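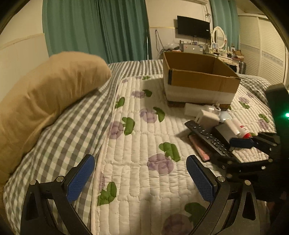
*The pile on the guest bed, sitting on the quilted mat.*

# How to clear the stuff that lands on your bed (and keep it cleared)

I have a bed that collects things. You probably do too. Mine is in the small back room in our place in Kilten, it gets made every morning, and by dinner there's a little heap on it: the remote, a tube of something, a box I meant to put away, a container or two. None of it is big and none of it is dirty, it just has no place to be, and a bed is a very handy flat surface!

I used to scoop the whole lot into a drawer when somebody was coming to stay. Don't do that. I did it for years and ended up with a drawer I couldn't close. What follows is the way I do it now, and it takes me 16 minutes on a normal day (I timed it, because I'm like that).

## What you'll need

- A tray or a shallow box, something you can carry in one hand
- A small trash bag
- A dry cloth
- A lint roller, or a wide piece of tape wrapped around your hand
- A mat or throw you can lift off the bed in one go

I picked up my tray at Javodden for 295 in the local money, which felt like a lot for a tray until I'd used it for a month. A baking sheet does the same job, and so does the lid of a shoe box.

## Step 1: Put a mat down first

This is for next time, if you don't have one down already. I keep a cream quilted mat with purple flowers over the checkered sheet, and it covers the part of the bed where things pile up. Small stuff shows up well against the pale background, and the sheet underneath stays cleaner.

Quilting with long narrow channels is nice for this. It has enough body that it doesn't bunch up every time you reach across. Mine has a piped edge too, and I line that up with the pillow so I can tell when the whole thing has slid.

## Step 2: Move the pillow

Take the big pillow off, or stand it up against the headboard or the wall. I've lost more things behind a pillow than anywhere else in the house (earbuds, a thermometer, one time a whole sandwich bag of buttons). Run your hand along the edge of the mattress while you're at it.

If the cover is creased, leave it for now. We'll get to it.

## Step 3: Flat things first

Remotes, phones, cases, chargers, cards. Flat things hide under other flat things, so pick up the top one and look before you grab the next. My remote is a long black one and it's always lying on top of something, usually something pink I've been hunting for all afternoon.

Wipe each one with the dry cloth before it goes on the tray. For a remote, turn it face down and tap the back gently, then wipe between the rows of buttons. You'd be amazed at the crumbs.

Anything with a battery gets its own end of the tray. I don't like those rolling around with tubes.

## Step 4: Tubes and caps

Go over every cap and give it a quick twist to make sure it's closed. Ointment on a quilt is a miserable thing to get out, and I say that as someone who spent one entire Thursday evening trying. If it does happen, scrape off what you can with the edge of a card, dab on a little dish soap, leave it for 29 minutes and then rinse from the back of the fabric. Don't rub. Rubbing pushes it down into the batting and then you've got a stain with a shadow.

Stand the tubes up in a cup on the tray if they'll stand. Mine mostly won't.

## Step 5: Boxes and containers

Open them. Every one! A good half of the boxes I find on the bed are empty, and I've carried the same empty carton from room to room more than once. Empty boxes get flattened, and a container with no lid goes back to wherever its lid is.

If there's something in the box, ask yourself where you'd look for it first. That's where it goes, even if it isn't the tidiest spot. I fought this for ages. I had all my little boxes in a gorgeous basket from Skoryk up on the closet shelf and never once remembered they were there.

Round containers will roll as soon as you shift the mat, so get those off before Step 6.

## Step 6: Lift, shake, smooth

Fold the mat in from all four sides so the crumbs stay in the middle, carry it outside or to the tub, and shake. Then run the lint roller over the sheet. A checkered sheet is handy here, because if the lines are straight, the sheet is straight.

Lay the mat back down, and pull the pillow cover tight at the corners. Hold the seam with one hand and smooth away from it with the other.

## Step 7: Walk the tray

Carry it around the house and don't set it down until it's empty. I put mine on the kitchen counter "for a second" in September and it was still there a week later with mail on it.

## A few extras

- My mat washes fine at 85 on our machine's Fahrenheit dial, gentle cycle, flat to dry. Check your own tag.
- I keep a Surkitport pouch hooked on the bed frame for the remote. Any pouch with a stiff opening is fine.
- If you share the room, give each person their own tray. Ask me how I know.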